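The Kitchen Table Gallery

Plirncombe Parish Pages

Welcome back to the gallery! For anyone new, this is the corner of the newsletter where I show off whatever has been going on at our end of the village, usually with far too many words and not nearly enough pictures. I did a whole run of hedges in October and had such nice messages about them (thank you, Matonton readers, you are a loyal lot) that I promised something from indoors next.

So, tables! Or more to the point, the stuff that ends up on tables. I have a real soft spot for the bits and bobs people leave out between one job and the next. A drawer is tidy and tells you nothing much, but a tabletop is good company. You get the tool somebody wanted, the tool they thought they wanted, and at least one thing that belongs in another room altogether.

I asked for your own tables in the last issue and up to 95 of you said you'd have a go, which I'll believe when the envelopes arrive. In the meantime I'm starting us off with a favourite of mine, and I'll put the rest up as they come in.

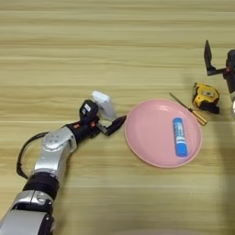 Issue 7, page 2

Glue stick on a pink plate, with a screwdriver and a tape measure for neighbours. I love this one. The blue against the pink is cheerful enough to hang in the hall, and then you've got that little orange-gold handle and the yellow of the tape measure joining in. I couldn't have picked four nicer colours if I'd gone round the shop with a basket.

A word for the table itself too, because I'm a fool for a stripy bit of wood. Pale beige, tan, light brown, all running along in long lines. My own table at home is so covered in ring marks and old felt-tip that I'd forgotten wood could look like that.

I do think a plate is a very good place for a glue stick, by the way. Mine roll. They roll off the table, under the dresser and into the next parish, and I find them again at Christmas with the lids off and fluff all over the end. Since I started using an odd saucer I've lost hardly any. A plate with a bit of a rim is better still, and it'll take your drawing pins and your pencil stubs as well.

The tape measure has a belt clip, and I'm envious. We've got three in the house and the only one with a clip lives in the car, so every shelf I've ever put up has been measured with a dressmaking tape and a lot of hope. (The shelf in the back bedroom is fine as long as you don't put anything round on it.)

If you'd like your own table in the gallery, pop a print through the door of Dobson in the high street, or leave it in the Gistuder box next to the library desk. Please put your address on the back in pencil, as pen comes through. Captions are welcome, the sillier the better, and it doesn't matter a bit if there are crumbs. We're printing 500 copies of the next one, so your crumbs will be seen far and wide!

Next time: windowsills. Start looking at yours now, and don't you dare dust it first.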